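Home News Business Features Contact

11 January 2021
By the Features Desk

The owner of Casusell, a small laundry in Utell, says hotel work stopped in May and has not come back. "We were washing 1,837 sheets a week," she says. "Now it's 300."

She kept the lease and took on household washing instead.
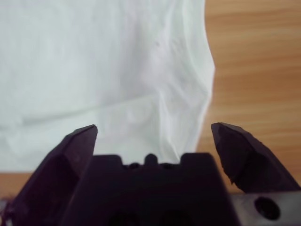 What do people send in most?

"Bedding. Duvets don't fit in a machine at home, so they come to us."

A delivery round to Abubakari starts next month. "I've printed 1,000 leaflets," she says. "I'll put them through doors myself."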